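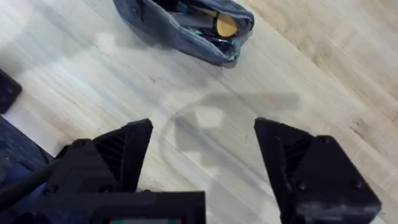
The pouch on the floor, packed, lying on its side.

Print this thread | E-mail this thread to a friend

Filed under: Storage and Sorting > Bags, rolls and pouches

Soft pouch or hard case for small tools?

plankside
I've gone back to keeping my everyday bits in a blue-grey cloth pouch. Before that I had a Brotix hard case with a moulded tray, and every time I bought something new it didn't fit the tray. The pouch takes whatever I put in it. The trouble is finding things. It's dark inside and most of what I own has black or grey handles. The yellow disc near the opening is easy enough to spot and so is the green strip. The rest I find by feel. Does anyone have a system?

mortice_meg
Tape. A turn of bright tape on each handle, a different colour for each type. I used red for screwdrivers and white for anything with a blade. Took me one evening.

H. Engebretsen
I'd go back to the case. Cloth wears through at the bottom corners and a pointed tool will find the hole. I lost a good bradawl that way on a job in Plonerville and had to buy another.

plankside
No holes so far. The cloth is fairly thick, like denim. I do keep the sharp things somewhere else.

oldcoppice
Agree with Hjørdis about points, disagree about the case. A hard case on a wood floor scratches it. I had a Swanson box with metal feet and there are two marks by our back door that won't come out. A pouch you can put down anywhere.

H. Engebretsen
Stick felt on the feet.

oldcoppice
I did. It came off.

tallboy157
Have you thought about a roll? Mine is a Vindix, canvas, with a slot for each tool. You open it flat and everything is in view. It cost more than a pouch but I've had it since September and wouldn't swap.

plankside
I tried a roll. It needs a clear bit of floor every time and I never put things back in the right slot. Things go back in the pouch in one go, which suits me.

mortice_meg
Then do the tape, and put the things you use most in last so they sit at the top.

plankside
Will try the tape this weekend.

Thread last updated January 13, 2020 | Views: 1,038

Print | E-mail

READER COMMENTS

Dunnock: A light-coloured lining helps more than tape. I sewed one in from an old pillowcase.

Pat in the shed: Tape goes sticky in summer. Use paint.

mortice_meg: Mine hasn't gone sticky. Depends on the tape.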